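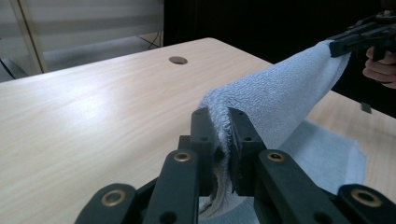 海外の「調査を指示」報道をその後まで追う手順

読了時間 6分

海外ニュースでは「首相が調査を指示した」「州政府が調査委員会を設置した」という第一報をよく見かけます。第一報は日本語にも訳されますが、調査がどう進み、どんな報告書が出たかまで日本語で読めることは多くありません。このページでは、第一報を起点に一つの調査を最後まで追うための手順をまとめます。特別なソフトは使いません。表計算ソフトとブラウザがあれば始められます。

例として、港町プリスホルム(Plisholm)で起きた渡船の運航停止問題を使います。住民の足だった渡船が予告なく止まり、選挙で離島支援を公約していた政権が調査を指示した、という件です。

1. 第一報を保存する

最初に見つけた記事のURL、見出し、配信元、掲載日時、取得日時を表に書き込みます。速報は本文が後から書き換えられることがあるため、本文もテキストで手元に残します。見出しだけが差し替えられる場合もあるので、見出しと本文は別の列にしてください。

配信元の欄には、記事を載せたサイトと、元の記事を書いた媒体を分けて記入します。プリスホルムの件では、日本語で読めた記事の多くが地元紙「スカルティサム」(Skaltitham)の短い記事の翻訳でした。五つのサイトに同じ内容が載っていても、元が一つなら情報源は一つです。

2. 「誰が誰に指示したか」を抜き出す

「調査を指示」という一文には、少なくとも次の情報が必要です。

・指示した人の役職
・指示を受けた機関
・調査の対象
・報告の期限
・指示の形式(発言、SNSへの投稿、文書、法律に基づく命令)

記事に書かれていない項目は空欄にせず、「記載なし」と入れます。空欄のままだと、調べていないのか、調べたが載っていなかったのか、後で区別できません。

指示の形式は見落としやすい項目です。記者会見での発言だけなら、その後に文書が出ないまま終わる場合があります。法律に基づく命令なら、根拠条文と報告の義務がどこかに書かれているはずです。

3. 原文の用語を確認する

日本語の「調査」にあたる言葉は、英語だけでも inquiry、investigation、probe、review などがあります。このうち probe は見出しで好まれる短い語で、制度上の名称とは限りません。正式な手続きが何かを知るには、政府の発表文や官報にある名称を確認します。

訳語は自分で統一しておきます。私は公的な委員会によるものを「公的調査」、警察や検察によるものを「捜査」、役所の内部で行うものを「内部点検」と書き分けています。原語は必ず隣の列に残してください。機械翻訳を使う場合も同じです。

4. 一次資料の置き場所を探す

発表文は、次の順に探すと見つけやすくなります。

(1) 指示した人の役所の報道発表ページ
(2) 指示を受けた機関のサイト
(3) 議会の議事録
(4) 官報

連邦制の国では、国の首脳が「指示した」と報じられても、実際の権限が州や県にあることがあります。この場合、国のサイトだけを見ても続報は出てきません。警察、学校、地域交通はどこの所管かを、先に調べておきます。

プリスホルムの件では、報道発表は国の運輸当局にありましたが、調査委員の任命文書は地方議会の資料にまとめて綴じられていました。全385ページのPDFで、該当箇所は74ページです。文字認識のかかっていないPDFだったため、ファイル内検索では見つからず、目次から当たりました。検索で出てこない場合は、目次と付属資料の一覧を見てください。

5. 人名と地名の表記をそろえる

表記の揺れは検索漏れの原因になります。表に「別表記」の列を作り、見つけた綴りをすべて入れます。現地語の文字がある場合は、それも入れておきます。

例:マルケッティ委員会
・Marchetti Commission
・Marchetti inquiry
・ferry inquiry(地元での通称)

通称で書かれた記事は正式名称では検索に出ません。続報が途切れたと思ったら、まず通称で検索し直します。

未成年者や被害を訴えている人の名前は、報道に出ていても表には入れないことを勧めます。事件を追うのに必要なのは、手続きの名前と日付と文書番号です。共有する表であればなおさらです。

6. 主張と確認済みの事実を分ける

表の本文要約欄は二列に分けます。左に「誰かが述べたこと」、右に「文書や複数の独立した情報源で確認できたこと」を書きます。左の列には必ず発言者を付けます。

悪い例:運航会社は補助金を受け取っていた。
よい例:野党議員は、運航会社が補助金を受け取っていたと述べた。

運航会社のウィルネレッティ(Wirneretti)は、この件で補助金の受給を一度否定し、後に一部を認めています。最初の否定を消して書き換えると経緯が分からなくなるため、行を追加して日付順に並べました。訂正が出たときも、古い行は残します。

7. 確認の間隔を決める

毎日見る必要はありません。第一報から二週間は三日おき、その後は月に一度で足ります。期限が公表されている場合は、期限の翌日と一か月後に確認の予定を入れます。報告書が期限どおりに出ることは少なく、延長の告知だけが小さく載ることもあります。

ニュースアラートを使う場合は、正式名称、通称、調査対象の地名の三つを登録します。地名だけだと観光や天気の記事が混ざるので、「inquiry」など一語を組み合わせてください。

8. 報告書が出たら読む順番

要約、勧告一覧、付託事項(調査の範囲)、本文の順に読みます。付託事項は、手順2で抜き出した「調査の対象」と照らし合わせます。発表時より範囲が狭くなっていれば、いつ変わったのかを議事録で探します。

プリスホルムの報告書は6月に公表され、勧告は16項目ありました。政府の回答は別の文書になっていて、報告書のページからはリンクされていません。回答文書は、勧告の番号に response の語を加えて検索すると見つかりました。

勧告ごとに「受け入れ」「一部受け入れ」「不受理」「回答なし」の欄を作っておくと、後の確認が楽になります。「検討する」という回答は受け入れに数えず、そのままの語で書きます。

うまくいかないとき

続報がまったく見つからない
調査が始まっていない可能性と、別の名前で進んでいる可能性があります。議会の質問主意書や委員会の議題を確認してください。野党議員が進み具合を尋ねていることがあります。

サイトから文書が消えた
政権交代や省庁再編の後によく起きます。ウェブアーカイブに元のURLを入れて探します。手順1でURLを残しておくのはこのためです。

問い合わせてもよいか
多くの議会事務局は国外からのメールにも対応しています。文書名、日付、探している箇所を一通に一件だけ書きます。プリスホルムの地方議会では、資料担当のレイラニ・メルカド(Leilani Mercado)さんから、任命文書が綴じられている資料の名前を教えてもらいました。返信には九日かかりました。

表の列の一覧

通し番号/記事の掲載日時/取得日時/掲載サイト/元の媒体/見出し/本文/URL/指示した人/指示を受けた機関/調査の対象/期限/形式/原語/訳語/別表記/述べられたこと/確認できたこと/次回確認日

列が多いと感じる場合は、「訳語」と「別表記」を別のシートに移してください。「取得日時」と「元の媒体」は残しておきます。

最終更新:2022年4月7日以降の変更は、手順4の検索方法と手順8の報告書に関する部分です。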